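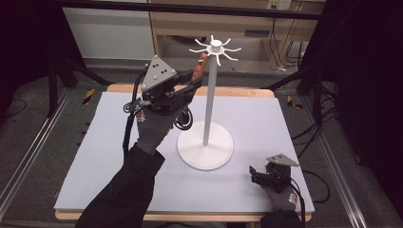 White mug tree, eight prongs.

1/ Spent June getting my late aunt's kitchen ready to hand over, and I've ended up with opinions about how much crockery a household needs. Thread, mostly for my own records.

2/ She had a two-bedroom unit and never hosted more than six people. The cupboards held four full dinner sets. One was the Callisari set she was given when she married. The other three arrived over the years from people who didn't know what else to buy her.

3/ My cousin Rafsan Gamage did the listing. He put everything in a spreadsheet by shelf, with a column for who wanted it. Most of that column stayed blank.

4/ Dinner sets don't sell. We tried the Callisari at $400 because a dealer's site had one at that price. No messages for a fortnight. It went for less than half to a woman who wanted the gravy boat and took the rest to be polite.

5/ What did sell: plain mixing bowls, the heavy saucepans, a set of kitchen scales and anything you'd take camping. The enamel plates were gone by 7 the next morning.

6/ Mugs were the hard part. Everyone in the family had given her mugs. School fundraisers, footy clubs, a bank that no longer exists. Op shops near us have stopped taking them, and I don't blame them.

7/ In the end each of us picked one and the rest went to the community hall at Ospina, where they wash up after morning tea and lose a few every month. Adesuwa Akpan runs the kitchen there and was glad to have them. If you've got a surplus, ring your local hall before you try anywhere else.

8/ The colour of the one I picked is hard to describe. Mustard, maybe. The glaze has worn off near the handle. It holds more tea than I want, and I've used it every day since.

9/ Someone asked about the good glasses. Wrapped in tea towels, two to a towel, standing up in a wine carton with the dividers left in. None broken on the drive. Newspaper leaves ink on everything and you have to wash the lot again at the other end.

10/ Things I'd do differently. Do the pantry first, as it's the only part with a use-by date. Don't open the recipe box after dinner. I was still on the kitchen floor at midnight reading her notes about a sponge that sank.

11/ The recipes are staying together. Rafsan has scanned them, both sides, including the ones cut out of magazines. She corrected the oven temperature on nearly all of those in biro.

12/ My own kitchen is next. I've got two dinner sets myself, and one has been in its box since we moved here. It's going on the list tonight, and I'm not starting at $400.

13/ Keys went back to the agent this morning. I kept the mustard mug, the rolling pin and the sponge recipe. Will report back if I can get it to rise.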